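# Lab visit: Husar group, Plevley

I went up to Plevley in March because the Husar group had been telling everyone at Ganton that their handheld demonstration method gets you a working manipulation policy from 70 demonstrations per task. I buy robots for a living, or more often decide against buying them, and I've heard that kind of sentence before. Costel Roman, who runs the data side, offered to show me round, so I took the early train.

The lab is on the second floor and it is smaller than the talks make it sound. There is one arm bolted to a bench, a rack of computers, and a lot of household stuff in bins. Coffee was good. The visitor badge didn't open any of the doors.

## The claim

People do the task themselves with a hand-held gripper that carries its own camera. The recordings are used to train a policy, and the policy then runs on an arm fitted with the same kind of fingers. The task they call Plorkiretti is tidying small soft accessories into a box: scrunchies, bracelets, hair things. According to the slides, the policy trained on 70 demonstrations does as well as their older one, which used teleoperation and took far longer to collect.

I asked what "as well as" meant. Costel put up a chart with two bars and no error bars. Each bar was 20 trials. I said that with 20 trials you could move either bar a fair distance by having a lucky morning, and he agreed faster than I expected. They are planning more. Everyone is always planning more.

My second question was about the number 70 itself. The policy doesn't start from nothing. It starts from a model trained on 4,000 earlier recordings, collected by the same group with the same tools, a lot of them on other soft objects. I don't think anyone was hiding this — it's in the paper, on a late page — but it isn't in the sentence people repeat. If I wanted the same result at Ganton I would need the 4,000 as well as the 70, or I'd need to take theirs and hope our parts look enough like their scrunchies.

## The collecting

The collecting side impressed me more than the chart did. Soft items laid out on a patterned blanket are a mean test for a vision system, and they've gone for busy prints on purpose. A leopard-print scrunchie on a plain gray table tells you very little. The beaded pieces are a different problem again, as a ring of beads can hang from one fingertip and swing.
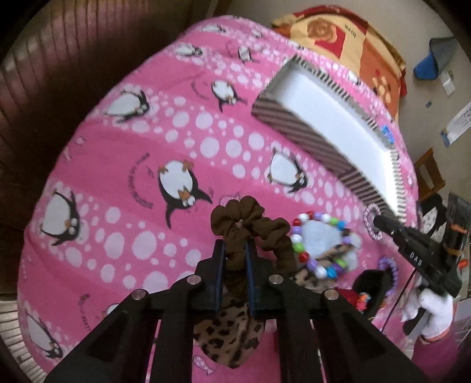
**Does the policy cope with a blanket it has never seen before?**

Only partly, going by the group's own results: on new backgrounds the score dropped by 20 points, and most of the failures were grasps that closed beside the item.

That drop is the most useful thing I learned all day, and I had to ask for it. It was in a spreadsheet and not on a slide. A drop of that size doesn't sink the method, but it changes what you'd use it for. A packing station where the surface never changes might be fine. Somebody's bedroom is another matter.

## The live demo

They ran the arm for us after lunch, 10 attempts at putting one scrunchie in a box. It made seven. Two of the misses were clean misses, and on the other one it picked the scrunchie up, carried it over the box and kept going. The student at the keyboard stopped it. I'd like to give them credit for running all 10 with visitors standing there and no restarts. I have been to demos where the first three failures were described as warm-up.

It is slow, though. A person would have had the whole lot away before the arm finished its second attempt. When I raised this, Costel said speed was a separate problem and they hadn't worked on it. Fair enough for a research group. For the people who sent me, it's most of the problem.

## What I'd want before going further

- The same comparison with a lot more trials, and the spread shown on the chart.
- A run where the 4,000 recordings are left out, so we can see what the 70 do alone.
- Results from operators outside the group. Every demonstration so far came from people who work in the lab and have had months with the tool.
- The new-background numbers moved to the front of the talk.

Costel wrote the first two down. On the third he said they had tried it once with undergraduates and the recordings were "messy," and he didn't want to publish them yet. I'd rather see the messy ones. Our shift staff would be holding the tool, and they have other things to do than practice.

I've told Ganton to hold off and ask again when the second round of trials is out. The method of collecting looks sound to me and I'd happily borrow it. The headline number I'd leave where it is for now. Costel has promised to send the spreadsheet, and I'll add it to this page if it comes.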